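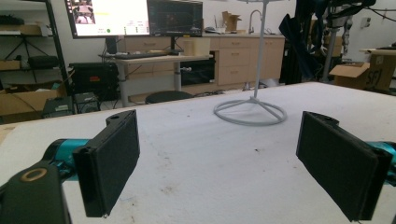 # Empty property inspection: estate of the late owner, 11 Omside

Visit date: August 25, 2023
Inspected by: Gifty Dankwa, for the executors
Visit number: 2 (first visit was in May)

The insurer's unoccupied property terms ask for a written record of each visit. Keep this sheet with the estate papers until the sale completes.

## Outside

- [x] **Front door, both locks.** Secure. The lower lock is stiff and needs oil.
- [x] **Back door.** Secure. Bolted from inside at top and bottom.
- [ ] **Ground floor windows.** The pantry window latch doesn't catch. I wedged it shut. Needs a joiner before the next visit.
- [x] **Roof and gutters, from the ground.** No slipped tiles seen. Weeds in the gutter over the porch.
- [ ] **Side gate.** Found open. The hasp has pulled out of the post. Tied with cord for now.
- [x] **Post and leaflets.** Cleared. Two letters from the Prustgate pension office have gone to the solicitor unopened.

## Services

- [x] **Water.** Off at the stopcock. Kitchen tap ran dry when opened.
- [x] **Gas.** Off at the meter.
- [x] **Electricity.** On, for the alarm only. All other circuits off at the board.
- [ ] **Heating system drained.** No proof of this in the file. The policy wants it done by the start of winter. Ask the plumber for a dated invoice.
- [x] **Alarm.** Set and tested. Code changed after the nephew returned his keys.

## Inside

- [x] **Smoke alarms.** Landing and hall both sound when pressed.
- [ ] **Stairs.** Carpet loose on the third tread from the top. Anyone coming to value or view must be told. Tape put down.
- [x] **Loft.** Dry. Old stain by the chimney is the same size as in May.
- [ ] **Back bedroom.** Boxes are stacked in front of the door and it won't open fully. Move before the house clearance people come.
- [x] **Cellar.** Damp smell, no standing water.

## Contents against the probate inventory

The inventory runs to 57 entries. I checked the ones marked as gifts in the will and left the general household items.

- [x] **Longcase clock (entry 4).** In the hall, as listed.
- [x] **Bouchard watercolours (entry 19).** Pair, both on the dining room wall. The will leaves them to the goddaughter. They should go into storage soon, the wall is cold to the touch.
- [ ] **Jewellery box (entry 23).** Not in the dressing table. The solicitor may already hold it. Get this confirmed in writing.
- [x] **Cash found in bureau.** £400, counted on the first visit and since paid into the executors' account. Paying-in slip is in the file.

## To do

1. Joiner for the pantry window and side gate. Get the cost agreed by both executors first.
2. Written answer on entry 23.
3. Plumber's invoice.
4. Ask the Kudcombe store for a price on the watercolours and the clock.
5. Tell the insurer about the gate and window, with the date each is repaired.

Keys returned to the office safe, hook 11.

G. Dankwa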